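Demeo users forum > Data collection > Bimanual tabletop

Thread: How much start-position spread for two-handed pick and place?

biltside_rhonda
We are collecting teleoperated demonstrations for a two-handed policy, bread onto plate. So far we have 156 episodes from two operators. Start positions are drawn from a printed grid, one cell for the plate and one for the bread. The policy does well when both objects start near the middle and poorly when either is out towards the side of the table. Should I widen the grid now or finish the narrow set first?
Rhonda Pelletier, Biltside

b_thiele
Finish the narrow set. If you widen at 156 you get a thin layer of everything and the grasp itself never settles. We did that at Ninbridge in May and had to start again.

zarins_iv
Disagree with Bernd. The grasp on a flat slice is the same motion wherever the slice lies, give or take the wrist angle. What changes is the approach, and you only get approach data by moving things. I would widen today and keep the old episodes in the mix.

b_thiele
It is not the same motion. At the end of the reach the elbow is nearly straight and operators come in flatter. Look at the wrist pitch in your own logs before you call it one grasp.

zarins_iv
Fair on the wrist pitch. I still would not collect another hundred in the middle of the table.

jbeaulieu
Which hand does what? If the operators are free to choose, you have a second source of spread and it won't show up in the grid at all.

biltside_rhonda
Free choice at present. I went through the last session and 23 of 59 episodes used the left hand for the bread, nearly all from one operator.

jbeaulieu
Then fix that before touching the grid. Write a rule, e.g. nearest hand picks, other hand steadies the plate or stays still. A policy trained on both habits will hesitate between them.

aaliyah_w
Seconding the rule. The grid also needs to treat the two objects as a pair, as the distance between them matters more than where either one sits. Our sheet at Dalsgaard has near, middle and far pairings, and each gets the same number of episodes.
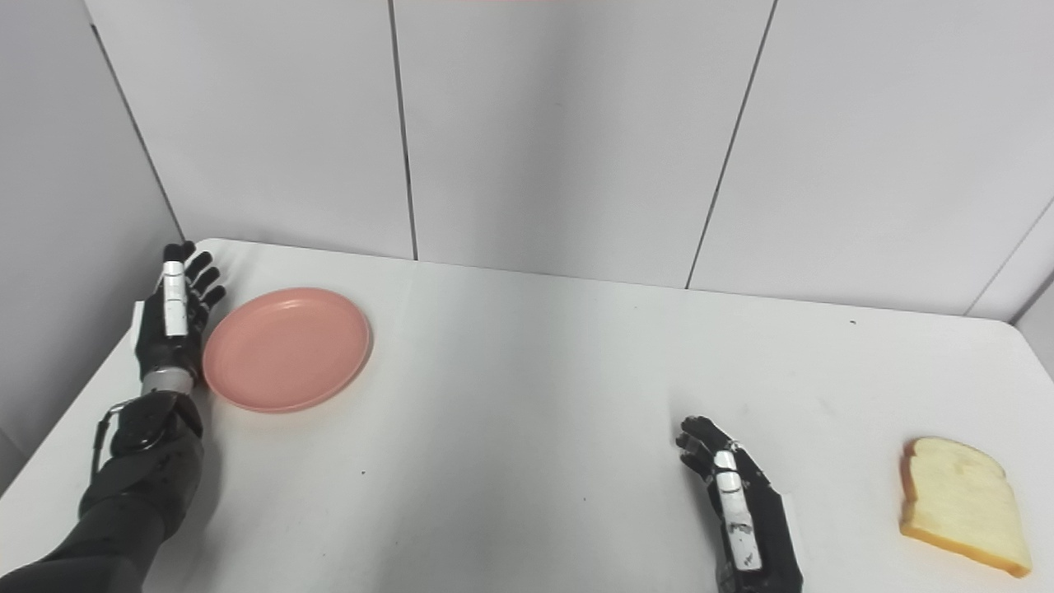 Hand assignment should be written into the start card for every pairing, before the operator puts the gloves on. For a far pairing I would use a layout like the one in my picture, plate by the left hand and bread out to the right, with the card reading "right picks, left holds rim". The right hand then has to go outwards for the slice and carry it back across the open table, so one episode gives you the long reach and the long transfer together. Mirror it for the other half of the far set.

b_thiele
Mirroring doubles the far set. Who is paying for the operator hours?

aaliyah_w
You can cut the middle pairings to make room. Rhonda has plenty of those already.

biltside_rhonda
I will write the hand rule first, then add far pairings — mirrored, but in a small batch — and retrain on Friday. The left-hand episodes stay in for now, tagged, so I can train with and without them.

zarins_iv
Please post both results. And log the wrist pitch.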